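Prultell open day, October

I went to the Prultell open day mostly to see how their arm handles soft parts. The Arrieta demo was at 3, and 42 of us had signed up. The parts were pink and cushiony, four to a set, in a row on a low wooden-topped stand.

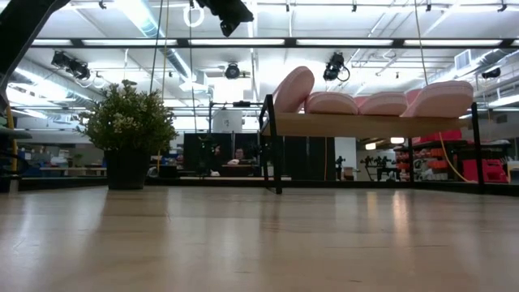 Rhys McAlister
Controls technician and occasional blogger

Soft parts are awkward – squeeze too hard and the grip point moves. The Arrieta takes each piece near the tip and holds it upright. Prultell quotes 94 percent clean picks. I would like to see the test conditions.

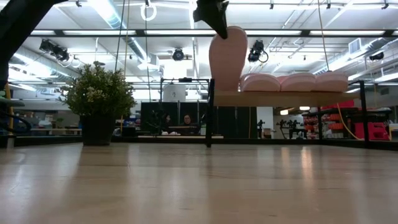

Comment from Bolar: We got 86 on foam with worn finger pads. Ask them how often they change theirs.

I have sent the question to Prultell.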